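Ghosting on a whiteboard that will not wipe clean

We have a large board in a shared meeting room in Hastville. It has been in use for 5 years and now keeps a gray shadow of whatever was written on it, even when wiped the same day. Dry felt erasers only spread it. I tried water and dish soap in July and the shadow came back within a week. Is the coating gone, or is there residue I am not removing? A replacement was quoted at 578, so I would like to rule out the cheap causes first.
marwat_facilities

Usually residue. Dry-erase ink has a release agent in it that lets the pigment lift. A dirty eraser leaves a film of that agent plus old pigment, and new ink bonds to the film. Soap leaves its own film if you do not rinse.

1. Wipe with 70 percent isopropyl on a clean microfiber cloth.
2. Leave it for a minute, then wipe again with a fresh cloth.
3. Rinse with plain water and dry completely.
4. Wash or replace the eraser.

Glare and smudges show best from a low angle.

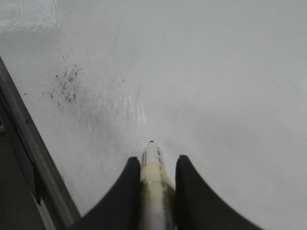
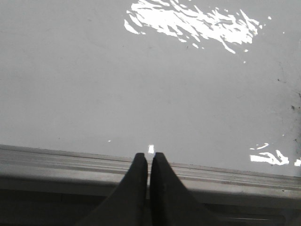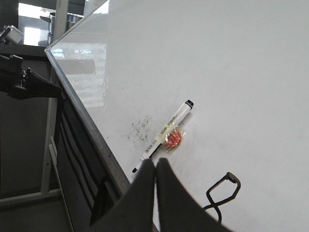 Posted by Lurkavix – 20 helpful votes – edited once

If the shadow is still there after two rounds, test the surface. Draw a short line in a corner, wait ten minutes and wipe it dry. If it lifts there but not in the middle, the coating in the middle is worn. Melamine boards wear through in a few years of daily use. Porcelain on steel rarely does, and a magnet will not tell you which you have – painted steel holds one too. Check the label on the back if you can reach it.

Do not use scouring powder or melamine foam. Both are abrasive and dull the finish.

Had the same thing at the Isari office. Went over the old marks with a fresh black marker and wiped right away, came off fine. Didn't need alcohol.
isari_2ndfloor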